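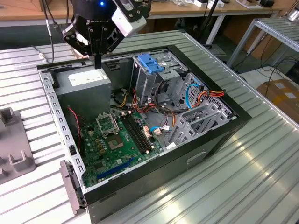
Fig. 1. Desktop tower on the Ollum bench, side panel removed, CPU socket open and both RAM slots empty.

Anthorpe Reuse Program: progress report to Boersma, December 6, 2021

Teardown trials have continued since August. To date 20 towers have been processed and 7 are waiting in storage. Each unit is laid on its side and opened, then stripped in a fixed order: memory, processor, drives, power supply, motherboard. Wiring is the main source of delay. Bundles running between the drive bays and the board add about 30 minutes on older cases.

Two units had damaged sockets and were sent to scrap. Working memory is passed to Luvow for testing. The next period will cover drive cage removal and a revised parts log.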